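Skondomeck Museum of Everyday Things
Young Visitors » Find Out About » Hairbrushes and Cups

Why does a hairbrush have bristles, and why does a cup have a shape?

Many of the objects we use before school are so familiar that we hardly look at them. This page explains how two of them work. It is written for readers aged seven and over, and may be read with an adult.

The hairbrush

Each hair on your head grows from a tiny pocket in the skin called a follicle. When you sleep, run or pull on a jumper, the hairs cross over one another and catch. A tangle is a group of hairs that have become looped together.

A brush separates the hairs again. Its bristles pass between them and guide them in the same direction. Some brushes have bristles of metal, some of plastic, and some of stiff animal hair. On many brushes every bristle ends in a small round bead. A bare wire tip could scratch the skin of your head, which is called the scalp. The bead slides over it.

The handle matters too. A long handle lets your hand reach the back of your head without bending your wrist too far.

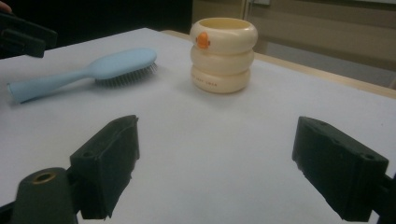
The cup

A cup must do three jobs. It must hold what is put in it, stand up without help and be easy to pick up. A flat base helps with the second job. For the third, makers may add a handle, or they may shape the sides. A cup with bulges has narrower places between them where fingers can rest, and this makes it harder to drop with soapy hands.

Cups made for children are sometimes given the face of an animal. The face does not change how the cup works, but it can help you to know which one is yours.

Looking after them

Pull loose hair out of your brush once a week. Ask an adult before washing it, as some brushes should not be soaked. Rinse your cup after use and let it dry. Do not share a hairbrush, even with a brother or sister.

Something to try

Gather four cups from the kitchen. Close your eyes and pick up each one in turn. Which is the easiest to hold? Draw its outline from the side and label the place where your fingers went.

Words to remember

Bristle: one of the thin, stiff pieces on a brush.
Follicle: the pocket in the skin from which a hair grows.
Scalp: the skin on the top and back of the head.

Text by Serpil Kırmızıgül. Checked for young readers by Prasanna Majumder, Learning Department. Page last reviewed October 22, 2022.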